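Search the site Search Go

Ground check before the first home match, Dumley pitch
March 25, 2024
Filled in by Natsumi Ogura

The league wants this sheet sent in before anyone kicks a ball. I walked the ground in the morning and have my doubts about half the answers I was given, so I've written those down too.

1. Playing surface
Goal mouth, north end: FAIL. The filled patch sinks under a heel. I was told it "will settle". It was going to settle in September as well.
Centre circle: pass.
Touchlines: pass, though the far one wanders a bit near the dugouts.

2. Goals and nets
Both goals anchored: pass at the south end. North end has 2 anchor pins missing on the left side. The tag says Rullik checked them. I'd like to know what he checked.
Net hooks: pass. No open metal hooks found.
Crossbar height: not measured. The tape had walked off.

3. Corner flags
Four posts, all the right height: pass. One is cracked near the base. Taped for now, and I don't count tape as a repair.

4. Spectator area
Rail along the east side: pass with comment. It moves when you lean on it. Sovville say it is rated for a crowd of 859, and I asked to see that on paper. Nothing yet.
Steps to the stand: FAIL. Third step is loose and the paint on the edge has worn away.
Exit gate: opens outward, unlocked, pass. It was padlocked at the last two matches, so somebody needs to look again at kickoff.

5. Change rooms
Floor drains: pass.
Hot water: the dial says yes. I ran the tap for 3 minutes and wouldn't bet on it.
Benches: one wobbly, no splinters. 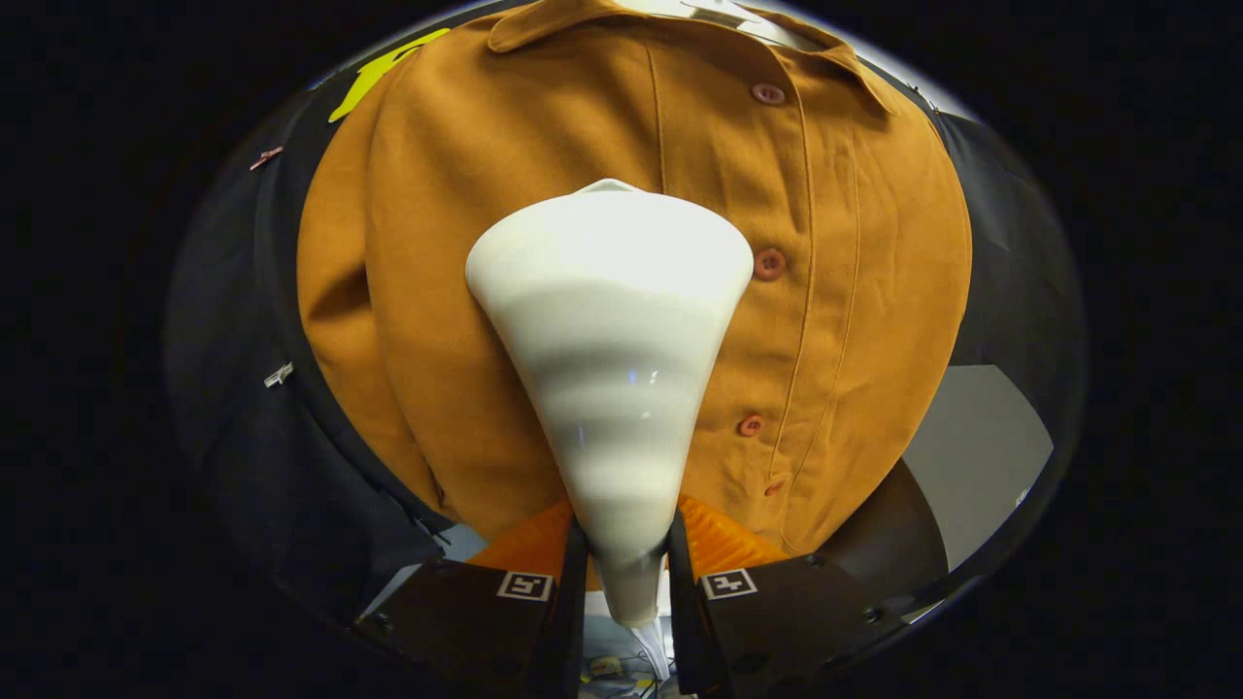 Haruna Matsuda has read the sheet up to this point and thinks I'm being too hard on the north goal, as the keeper trained there all last month and didn't turn an ankle. Fair enough, but one keeper's luck isn't an inspection. The FAIL stays until it is dug out and packed properly.

6. First aid
Kit present: yes. Two ice packs, both past date.
Stretcher: present, straps fine.
Defibrillator: light is green. Cauã Amaral says the pads are new. I couldn't find a date on the packet and have left the box blank.
Ambulance access: pass, if the cars stay off the lane. They never do.

7. Result
Not cleared for play. Fix the pins, the step and the goal mouth, then call me back. I want to see the work, and a phone message saying it's done won't get my signature.

Recent
Minami away: travel and parking
Under-12 sign-up closes soon
Hinata Kudo named captain
Match ball rules for the new season

Contact the club | Copyright Dumley Football | Back to top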